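Pokora Gele and Aso Ebi Set – product page
Print this page | E-mail to a friend 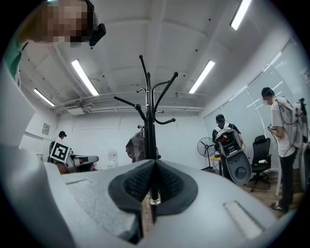
Coat rack with black curved hooks

The Pokora set is made for families who want to dress in one color for a wedding, a naming day or a thanksgiving service. Each set has a gele (head tie) and a matching wrapper with blouse cloth. You order one set for each woman, and we cut all sets of one order from the same dye lot, so the color stays equal in the photographs.

The gele is firm but not hard. It keeps the fold when you tie it and it does not scratch behind the ears. If you tie it for the first time, please practice one day before – the second try is always better.

Colors: wine, teal, old gold, lilac. Teal is sold out until August.

Price: 378 per set, blouse sewing not included. Men's caps in the same cloth can be added to the order. For the caps we need the head size, measured above the ears.

Sewing is done in our Goltau workshop. Please send measurements together with the order, not after. Orders to Vilela go by the same post but need two more days.

Care: do not wash the gele. Air it after the party and keep it flat in its sleeve. The wrapper can be washed by hand in cool water.

Page updated 2018-02-25

Comments

grudusia_aunt: We ordered wine for my sister's wedding. Very nice color, but the sleeve for the gele was missing in one packet. They sent it later.

Mrs. T.: Can the blouse cloth be bought alone?

Pokora shop: Yes, please write to us and give the color.

lilac4ever: More shiny than I expected. My mother loves it, I am not so sure.

Print this page | E-mail to a friend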